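Hodano Board Log - README

Version of December 9, 2020

What's in it

Hodano is a set of 328 ding and repair records for surfboards, kept by the Rakosar shaping co-operative and typed up by Hsin-yi Chang, who had the misfortune to own a working keyboard. Each row is one repair on one board. The paper originals are in a biscuit tin and are not part of the release.

Files

repairs.csv - the records themselves
boards.csv - 61 boards, with length, foam, cloth and resin where known
notes.txt - remarks that would not fit in a column, some of them rude

Columns in repairs.csv

board_id - matches boards.csv
spot - nose, rail, deck, tail, fin box
cause - reef, car park, other surfer, own knee, unknown
resin - poly, epoxy or bio
days_out - days between coming in and going back in the water
fixer - initials

"Unknown" is the commonest cause. We have met our members and suspect it should be read as "car park".

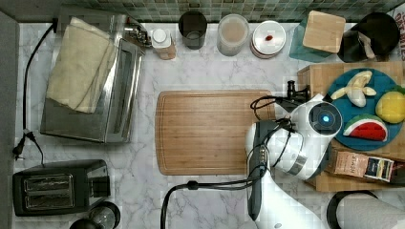
The bio resin entries need some care. Until January the workshop used Hilar, and after that Chou, and the early sheets just say "the green stuff" for both. Faith Bakilana went back through the receipts and sorted out all but 18 of them. Those are marked bio_unsure. Please don't average over them and then write to us about the result.

Known problems

Lengths are in feet and inches, as surfers intended, and stored as text. Sorting them will end in tears.

Board 13 appears twice in boards.csv. It snapped, and both halves were rebuilt as separate boards - a bodyboard and a rather short fish. Their owners each claim the original number.

days_out includes time spent waiting for the owner to pay. For one longboard this is nearly all of it.

Using it

Do what you like with the data, including selling it, if you can find a buyer. A mention of Hodano would be kind. Corrections go to Hsin-yi, with the board_id in the subject line. Requests for a discount on repairs go to Faith, who enjoys saying no.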